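27/05/2019. 작업 일지

플라르키사흐 시뮬레이션 과제의 본 시험을 속개하였다. 과제는 조리대 위의 사과를 집어 흰 접시에 올려놓는 것이며, 금일 배정된 시행 횟수는 1,000회이다. 오전 중 제어 모듈 비르넨의 설정값을 재확인하고, 이상이 없음을 기록한 후 시행을 개시하였다. 물체 배치는 지난번과 동일하게 유지하였다.

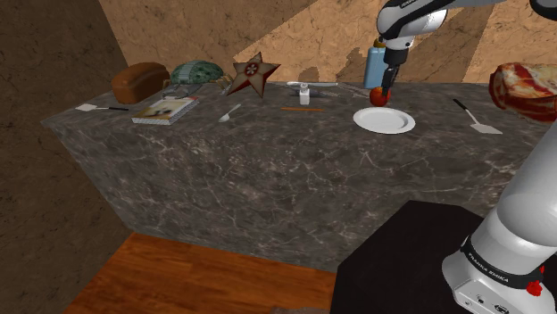
조리대 위 사과와 그리퍼, 본 시험 환경

오후에 이르러 결함이 확인되었다. 그리퍼가 사과를 파지한 것으로 판정된 뒤, 접시로 이동하는 구간에서 파지 신호가 소실되는 현상이다. 소실 후에도 비르넨은 정지 명령을 내리지 않았고, 팔은 계획된 경로를 끝까지 수행한 다음 빈손으로 손가락을 벌렸다. 기록에는 해당 시행이 모두 성공으로 남아 있었다. 본인은 이 점을 파지 실패 자체보다 중대한 사안으로 판단한다. 실기에서 같은 일이 발생할 경우 낙하물이 있는 상태로 팔이 계속 움직이게 되기 때문이다.

즉시 시행을 중단하고 로그를 추출하였다. 동일 유형은 약 30건으로 집계되었다. 손목 시점 영상과 관절 기록을 대조하는 데 상당한 시간이 소요되었으며,
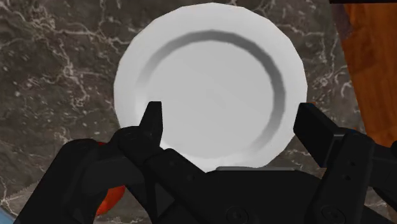
그 결과 접촉력 임계값이 지나치게 낮게 설정되어 있음을 파악하였다. 손가락이 물체 표면을 스치기만 하여도 파지 완료로 처리되는 구조였다. 이 값은 오츠 측 설정 파일에서 이관된 것으로, 이관 당시 검토가 충분하지 못하였다. 검토 책임은 본인에게 있으므로 별도의 경위서를 작성하여 제출하기로 하였다.

저녁에는 임계값을 상향 조정하고, 이동 중 파지 신호가 소실되면 팔이 60밀리초 이내에 정지하도록 감시 조건을 추가하였다. 재시행 초반에는 정지 조건이 과민하게 작동하여 사과에 접근하는 단계에서도 팔이 멈추었다. 접근 단계를 감시 대상에서 제외한 뒤 다시 시행하였으나, 같은 증상이 한 차례 더 나타났다. 원인은 아직 규명하지 못하였다.
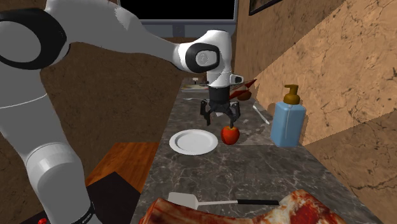 글쓴이: 플라르키사흐 시험 담당

기존에 성공으로 분류된 4,000건의 기록 또한 재판정이 필요하다. 재판정이 완료될 때까지 해당 자료의 외부 제공을 보류하며, 브리티모라 실기 시험은 6월로 연기할 것을 건의하였다. 회신은 아직 접수되지 않았다. 비상정지 절차서의 개정 초안은 명일 오전에 착수한다.

공유 4 댓글 2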